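Mar 22, 2020

Varent has confirmed the main specifications of the Drolis 40, a mid-range smartphone due on sale in April. The handset has a 60 Hz LCD panel, a 3,000 mAh battery and two rear cameras. Charging is over USB-C, and the headphone jack stays.

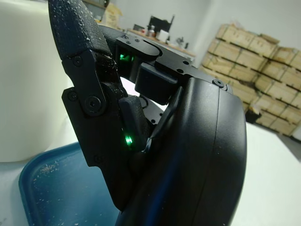

*Jointed finger and black housing of a robotic hand, with white powder on the fingertip.*

An early unit scored 2,041 in the single-core section of Varent's own benchmark, slightly ahead of last year's model. Storage can be expanded by memory card in both versions. The phone ships with Android 10, and Varent promises two years of security patches.

Retail chain Vasilakis will take preorders at its Wetthorpe store and online. Prices have not been announced.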